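Storkura packing table: spring update for the Lulard small grants team

Hi all,

You asked for something informal this time and you may regret it, I do go on! The short version is that the packing table is up and running, the paper bags are a big improvement, we've spent less on supplies than I expected, and I still haven't solved the handles.

For anyone new on your side, Storkura puts together bags of small household bits and treats that go out to people who've just moved into the neighborhood. Your grant covers the bags, most of what goes in them, and the table setup in the front room. The last report ended with us packing out of cardboard trays on the floor, which was hard on the knees and slow.

The table

We went with a big white one and I'm so glad. I had my eye on a darker secondhand one (cheaper, very handsome) but small things vanish on a dark top, and on the white you spot a stray item right away. It lives by the windows, so we get daylight until about dinnertime and only need the overhead lights for the evening packing. Things waiting to go in stand along the far edge, and the near side stays clear for the bag being filled. I tried it the other way around for the first week and kept reaching over the stock to get at the bag. Knocked plenty over. Never again.

The bags

In March we switched from plastic carriers to brown kraft paper bags with thin string handles, ordered through Fliltis. They look so much nicer, they fold flat, and 35 of them fit in the drawer where the old carriers used to explode out at you every time it was opened. They cost a little more each, but we've stopped double bagging, so it comes out close to even.

The handles are the annoying part. They flop. One will stand up nicely and the other lies down on the table or, worse, falls inward across the opening, and then whatever you're putting in catches on it. I've tried folding them down outside the bag first (they spring back) and clipping them together (then you have to unclip them). What works best so far is opening the bag all the way, pulling both loops well out to the sides, and putting something soft in first so the bag has a bit of weight and stops tipping.

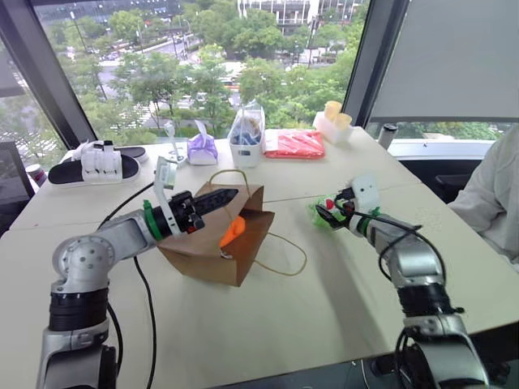
Packing order has changed too. We used to go by size, biggest first, which sounds sensible and gave us some very lopsided bags. Now the soft things go in at the bottom against the front wall, anything in a plastic wrapper goes next, and the card with the phone number goes on top where people will see it. Bags packed this way sit straighter in the crate, and I've had far fewer split sides. We lost 2 bags all last month, both to me being impatient.

Bright colors help more than I would have guessed. When everything in the stock row was beige and white, we'd leave things out and only catch it at the end. I've been choosing the orange and green versions of things wherever the price is the same, and a quick peek over the rim tells you what's in there. The bags look more cheerful when they're opened too, so I'm calling that a win all around.

Money

We've spent $2,219 of the supplies budget so far. Most of that is bag contents, then the table, then the bags themselves. The only surprise was delivery from Ngô, our supplier for the wrapped items, who now charge for anything under a full case. I've started ordering full cases every other month, which means the hall closet is stuffed to the ceiling, but the delivery line should be zero from here on.

I'd like to move a little of what's left from "storage" to "bags," if that's okay with you. We don't need the shelving I put in the original plan now that the table has a proper back row, and I would much prefer to buy a sturdier bag for the heavier packs. Fliltis sent me 2 samples. One has flat paper handles that stay put (bliss!) but it's narrower, and the other is the same as ours in a thicker paper. I'm leaning toward the thicker one and living with the string.

Coming up

Next on my list is a cheat sheet for the packing order, taped to the wall by the window so new people don't have to ask me. I also need to sort out the crates, because the old ones are a touch too short and the handles get squashed under the lid. And I want to try packing in the mornings for a while, when the light is at its best and I'm less likely to rush.

Let me know about moving the storage money when you get a chance. The bag order needs to go in before we run down the current batch, and I'd love to have the new ones on the table for the next round.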